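The Fikdale Gauge

The gauge at Fikdale stood 30 paces upstream of the weir, bolted to a concrete post that leaned a little more each spring. Ojārs Vītola read it at 9 in the morning and again at dusk. He wrote the level in a ruled book, initialed the entry, and telephoned the figure to the district office in Lill. He had done this for nineteen years. In that time he had missed two readings, both on the day of his mother's funeral.

In October the office sent Zane Hunt to replace the post with a pressure sensor. She arrived in a Kirneo van with a drill, a spool of vented cable and a form for him to sign.

"It logs every fifteen minutes," she said.

"And who reads it?"

"It sends itself."

He signed the form. The form called him the outgoing method.

They worked until noon. The sensor had to sit below the lowest expected water, so he told her where that was, and she checked his answer against her survey. The two differed by the width of a thumb. She used his. The cable ran up the bank in gray conduit to a box on a pole, and in the box a small light blinked at intervals.

To set the zero she needed a reading from the old gauge. He went down the bank, waited for the water to settle between swells, and called up the number. She typed it in. The screen showed a value slightly higher.

"Drift," she said.

"The post leans. You add for the lean."

"How much?"

He told her. It was not in the book. He had worked it out in his fourth winter with a plumb line and a school protractor, and each year he had revised it. He had been adding it in his head before he picked up the pencil. She asked whether anyone at Lill knew this. He said that no one at Lill had asked.

She was quiet for a time. Then she took a clean sheet from the back of the form and wrote the correction down, year by year, as he recited it. For the early years he gave a range. For the year of the big flood he gave a single figure and would not discuss it.

Afterward they went up to the house. His kitchen faced the river, and the telephone hung beside the window with the office number penciled on the wall under it. He cut bread. She laid the sheet on the table and went through it again, converting to meters. He kept the drinks in the next room, on the round-edged table, each on a coaster, a rule of his late wife's that he had not repealed.
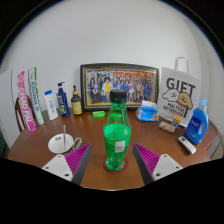
The green bottle, on its coaster.

"Is it any good?" she asked.

"It is sweet," he said. "People finish it to be polite."

She drank one glass and did not finish it. At three she loaded the drill, left him a key to the box, and drove off along the Grostoto road.

At dusk he put on his boots and went down to the post. The light in the box blinked. He read the gauge, added for the lean, and wrote the level in the book. He initialed it. Then he walked back up to the telephone and stood beside it until the office would have closed.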